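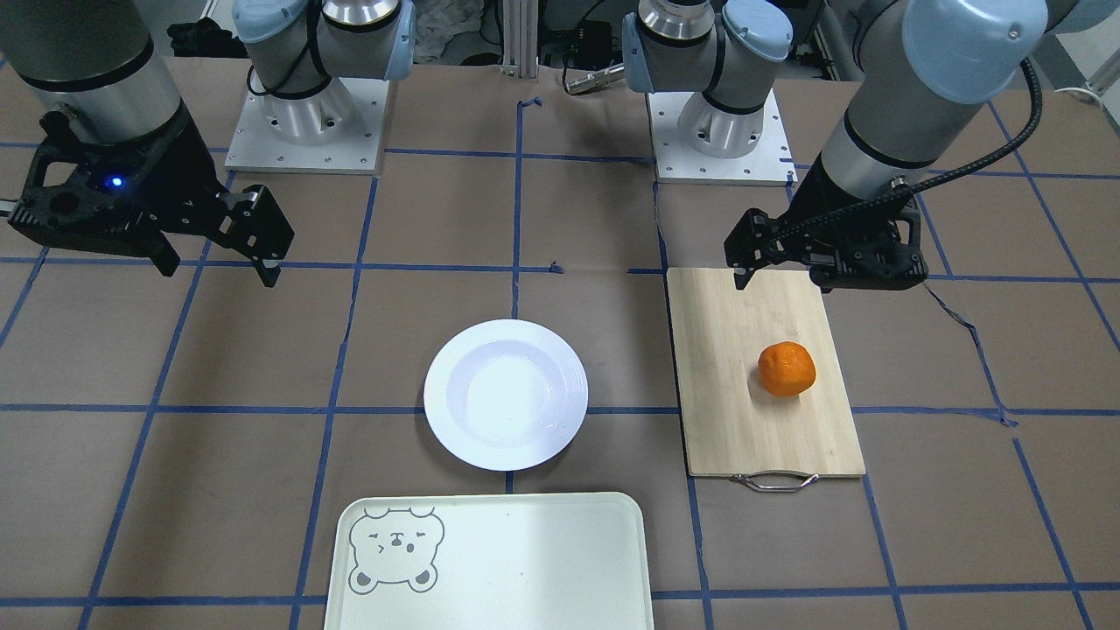 ¿Se puede dar por resuelta la tarea de pasar una fruta de la tabla al plato con dos brazos?
Depende de lo que se entienda por resuelta, y en este informe defendemos que todavía falta bastante para usar esa palabra.

Informe de proyecto, asignatura de Robótica Aplicada
Grupo Pikar: Graziella Costa, Tullio Galli, Zulkifli Subramaniam
Tutora: Ornella Messina
Entregado el 20 Feb 2026

1. Punto de partida

El enunciado pedía un sistema de dos brazos capaz de recoger una pieza de fruta y dejarla en un recipiente sin intervención humana. El grupo del curso anterior, Drendero, cerró su memoria afirmando que el problema estaba «prácticamente superado». Leímos esa memoria varias veces y no encontramos en ella ni un solo fallo descrito. Tampoco se dice dónde estaba la fruta al empezar cada intento, y sin ese dato es difícil saber qué se superó.

Nuestro objetivo fue más modesto: repetir la tarea con las posiciones anotadas y ver qué se sostenía.

2. Montaje

Trabajamos sobre una mesa forrada con papel marrón y dividida en cuadros con cinta azul. La cuadrícula nos sirve para apuntar dónde va cada objeto antes de empezar. Tiene sus defectos: la cinta no queda del todo recta, y Tullio insiste en que dos cuadros vecinos no miden lo mismo. Lleva razón, pero rehacerla a mitad del proyecto habría invalidado las notas anteriores.

Los objetos son una tabla de cortar de bambú, un recipiente blanco de cerámica, una bandeja con el dibujo de un oso y la fruta. La bandeja no interviene en la tarea. Está para que el modelo tenga que distinguir entre dos destinos posibles, aunque Graziella duda -- y así consta en el cuaderno -- de que un único distractor demuestre gran cosa.

3. Datos

Grabamos 200 demostraciones por teleoperación entre cuatro operadores, los tres del grupo y Marisa Lombardi, del grupo Sala. El entrenamiento llegó a 4.000 pasos. La curva de pérdida bajó muy bien, lo cual nos dice poco: también bajó muy bien en la primera versión, que cerraba la pinza en el aire.

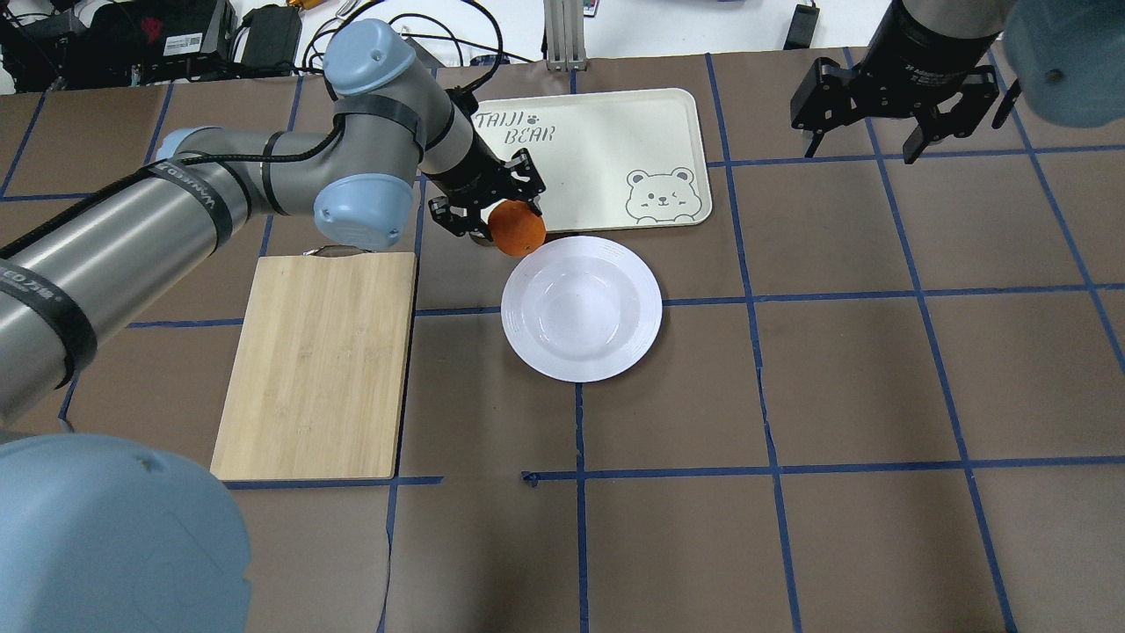

Figura 2. La pinza izquierda sostiene la fruta junto al borde del recipiente blanco.

4. Observaciones

El agarre nos preocupa menos que la suelta. Cuando la fruta llega cerca del borde, unos pocos centímetros deciden si cae dentro o rueda por la mesa. En la memoria de Drendero este momento ocupa media línea.

La segunda duda es el papel del otro brazo. El título del proyecto dice «bimanual», pero en buena parte de los intentos uno de los brazos espera abierto mientras el otro trabaja. Zulkifli propuso quitar la palabra del título. La dejamos porque figura en el enunciado, con esta salvedad por escrito.

5. Lo que no afirmamos

No damos un porcentaje de éxito. Los intentos de evaluación se hicieron con la misma fruta y la misma luz, y una cifra obtenida así se citaría luego sin el contexto. Tampoco sabemos si el modelo sigue el recipiente o ha memorizado una zona de la mesa -- sospechamos lo segundo.

6. Trabajo pendiente

Antes de la muestra de junio en Dundside queremos intercambiar las posiciones de la tabla y la bandeja, probar con un recipiente de otro color y pedir a alguien ajeno al grupo que coloque los objetos. La tutora ha pedido además que los vídeos de los intentos fallidos se entreguen junto con los demás.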